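Pulmonary rehab is back, and it fits in your living room

December 4, 2020

We are so happy to finally write this one! Since the spring, the question we've heard most at the front desk of the Kurneck Lung Center has been some version of "When does rehab start again?" The gym on the second floor is still closed to groups, but the program itself is up and running over video, and the first people to go through it have just finished.

For anyone new to it, pulmonary rehab is a course of supervised exercise and breathing training for people with long-term lung conditions such as COPD, bronchiectasis and pulmonary fibrosis. It won't repair scarred or damaged lung tissue. What it can do is train the muscles in your legs and arms to get by on less oxygen, so that a flight of stairs or a bag of groceries takes less out of you. The research behind it is strong, and a lot of people who could use it never get referred (if you've been meaning to ask your doctor, please ask!).

Our home version is called Leltness. You get 24 sessions, a set of resistance bands, a fingertip oximeter on loan and a printed exercise book in large type. Each video class has 7 people at most, plus a respiratory therapist who watches everyone the whole time and calls out your name when your shoulders creep up around your ears. That happens a lot. It happens to the therapists too.

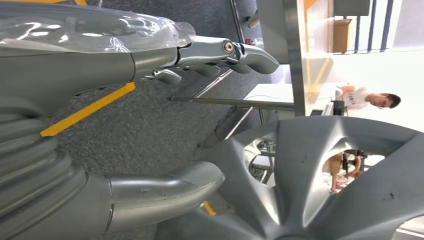

Can I join if I use oxygen at home?

Oxygen users are welcome, and several took part in the first group. Your therapist will check your prescription before the first class and tell you what flow to use while exercising, which may be different from your flow at rest. Have enough tubing to move freely, and keep it out from under your feet when you march in place.

The classes start easy. You sit in a sturdy chair, warm up your neck and ankles, and practice pursed-lip breathing: in through the nose, then out slowly through lips shaped as if you were cooling soup. After that come sit-to-stands, wall push-ups and walking, with plenty of rests in between. You rate your own breathlessness on a scale, and the goal is to feel moderately short of breath while still being able to get out a short sentence. People are often scared of that feeling, and working with it on purpose, with a therapist right there on the screen, does wonders for confidence.

Facundo Cáceres leads the afternoon classes and has also put together the walking playlist, which is heavy on trumpets. He would like it known that he takes requests. He also runs the open question time after each class, where inhaler technique comes up every single week. Bring yours and show him how you use it. Plenty of people who've had the same inhaler for years pick up something new, like breathing all the way out first or rinsing their mouth after a steroid inhaler.

You'll need a referral from your lung doctor or primary care doctor, a recent breathing test, and a phone, tablet or computer with a camera. If your internet is shaky, the Brundham branch library lends out hotspots, and we can help you set one up over the phone.

The next group starts as soon as we have a full class, and there are 4 spots open right now. Call the center and ask for extension 589. If you get the machine, leave your name, your number and the best time of day to reach you. Family members are very welcome to sit in on the first class, and to do the sit-to-stands along with you!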